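16 October 2026
Declan Ó Riain and Bayu Govindasamy

4. Recording driving examples in the simulated town

4.1 Before you start

This section covers recording runs for the Dakurley sidewalk unit in the Harnside simulated town. Each run becomes one example in the training set. The learning system copies what the operator does, including mistakes, so a run that would be embarrassing on a real sidewalk should be thrown away.

You need a recording account on the Sinau server, a gamepad, and a task sheet. Operators who have not passed the practice route in section 3 can open the town but cannot save runs.

4.2 Setting up a session

1. Start Sinau and choose Harnside from the map list. Wait for the status line to read READY. Loading continues for a short time after the first view appears, and inputs made during this time are not recorded.

2. Enter the task number from your task sheet. The start pose, goal and instruction text are filled in from the number. Do not edit the instruction text. If it is wrong, report it and go to the next task.

3. Set the recording rate to 30 frames per second. The rate applies to the camera and to the gamepad together. Mixed rates are rejected at upload.

4. Leave the random seed on AUTO unless the task sheet gives one. Seed 137 is reserved for the fixed test layout and must never be used for training runs.

5. Press the left stick once to center it. The drift value shown under the view should return to zero. If it does not, replace the gamepad.

Note: Weather and time of day are set by the task. A change made from the view menu affects only your display and is not stored with the run.

4.3 Recording a run

1. Press REC. The unit stays locked for the first nine frames so that every run begins from rest.

2. Drive to the goal given in the instruction text. Use the paved areas and the marked crossings. Do not drop off a curb, even where the physics would allow it.

3. Pass fixed objects on the side that leaves more room. Hydrants, lamp poles and newspaper boxes are solid in the simulator, and their collision shapes are slightly larger than what is drawn.
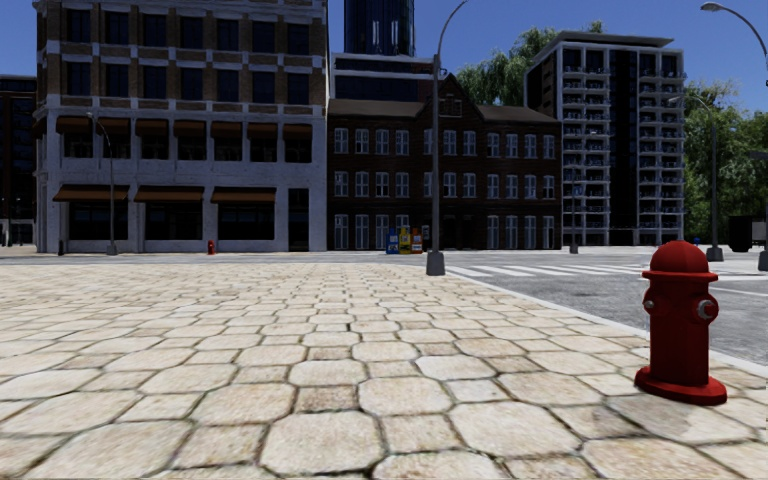 4. Slow down before an obstacle and turn early. Late, sharp corrections teach the system to wait until an object is close, and this was the most common fault in the July batch. Keep the stick movement smooth even if the path ends up a little longer.

5. Stop fully before entering a crosswalk. Hold the stop, pan the camera left, pan right, then go. The pan must be recorded even when there is no traffic in the task – the system cannot learn to look if the examples leave it out.

6. At the goal, release both sticks and wait for the tone. Pressing STOP before the tone marks the run as incomplete.

Caution: Do not pause during a run. Pausing freezes the view but not the input log, and the two can no longer be lined up. If you are interrupted, press DISCARD and begin again.

4.4 Recovery runs

Task sheets marked R start the unit in a poor position, such as facing a wall or with its front edge close to a pole. These runs show the system how to get out of trouble. Back away first, then turn. Do not reset the pose, and do not try to reproduce a poor position by hand in an ordinary run.

Record six recovery runs per sheet, each from the start pose supplied. Small differences between them are wanted. Do not aim to repeat the same path.

4.5 Checking and labeling

1. Play the run back at normal speed before saving. Check that the view does not stutter and that the stick trace moves with the picture.

2. Choose one outcome: REACHED, CONTACT or LOST. Use CONTACT for any touch, including a light brush against a curb or a pole. A run that reached the goal after a touch is still CONTACT.

3. Add a comment only if the reviewer needs it. Comments are not used in training.

4. Press SAVE. The run is queued and uploaded when the session closes.

Note: CONTACT runs are kept in a separate set. They are not counted against the operator.

4.6 Review

Saved runs go to Aidan Keane for review. Runs returned with code D have a timing fault and cannot be repaired, so record the task again. Runs returned with code L need a new label only. Open the run from the RETURNED tab, correct the outcome and save.

Questions about task sheets go to Subbarao Thomas. Account problems go to the Dunne help desk.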